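# The Table Before the Meal

Carol Rowbotham has been teaching people to lay out a kitchen table for long enough that she no longer calls it cooking. Her classes at Havedstead run for three weeks, and in the first of them nothing is chopped, boiled or eaten. The people who come are mostly adults living alone for the first time, some of them at nineteen and some at seventy. They spend the first evening taking things out of cupboards and putting them down.

"I used to start with an omelette," she says. "Half the room would be looking for a bowl while the eggs were already in the pan. So I went back a step, and then I went back another one."

The centre opened its teaching kitchen in a former shoe shop on Zisley Road, and 37 people have been through the course so far. The grant that pays for it came to £3,225, of which £2,491 went on a sink, two worktops and the plumbing. What was left bought the plates, the bowls and a set of knives that lives in a locked drawer. Most of the rest was given, and it shows in the colours. There are very few matching pieces in the building.

Rowbotham likes it that way. A person who has one blue bowl always knows which bowl is meant, she says, and a recipe read aloud goes more quickly when every dish can be named by its colour. She has stopped accepting complete sets. A box of twelve white side plates was offered last winter and went to the church hall.

Her one firm preference is for a pale surface. Small things disappear on dark wood, and people with poor eyesight find them sooner on white. She asks for the table to be cleared completely before anything is put on it, including post, keys and phone chargers, and for the largest plate to go down first. Everything else takes its place from that.
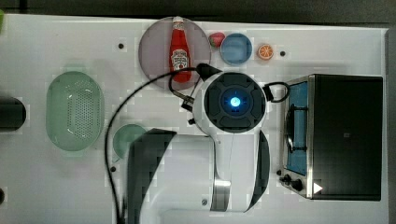
*A plate, a ketchup bottle, fruit, a blue bowl and a green colander on a white tabletop.*

The food on the practice table changes from class to class, but there is always some fruit and always something in a bottle. Bottles cause more trouble than any other object. Stood up near the edge they get caught by a sleeve, and laid down they roll, unless there is a plate under them with enough of a rim. Rowbotham's own rule at home is that sauces stay upright at the back until the food is served, though she doesn't insist on it in class.

The colander is the piece people argue over. Samir Halilović, who took the course in its first year and now helps with the evening group, thinks it has no business on a table at all and should go straight into the sink. Rowbotham disagrees. Washed fruit has to go somewhere, and she would sooner see it in a colander with a cloth folded underneath than sitting in a puddle in a deep bowl. An oval one suits her because it takes up less of the depth of a narrow worktop. Round ones, she says, are made for people with large kitchens.

Bowls are more straightforward. She puts out one more than the recipe needs and leaves it empty. It takes the peel, the strawberry tops, the eggshells and whatever else would otherwise end up in a heap by somebody's elbow. In the second week the group makes a fruit salad, and the spare bowl is usually full before the salad bowl is.

Oranges are cut across the middle, which gives two halves that sit flat on the rind if a thin slice is taken off the bottom. Cut that way they can be squeezed or eaten with a spoon. Strawberries are left whole with the leaves on until the last minute. Rowbotham says a hulled strawberry goes soft quickly, and in a warm room she gives it half an hour.

The third week is a full meal for four, planned by the group. Past menus include sausages and mash, a lentil soup, and a stuffed pepper dish from Halilović's mother that took until nearly ten o'clock. The washing-up is part of the class, and so is putting everything back where it came from. The cupboards have labels on the inside of the doors, written in marker pen, and several have been corrected by hand.

The next course at Havedstead begins after the summer. Places are free, and aprons are provided.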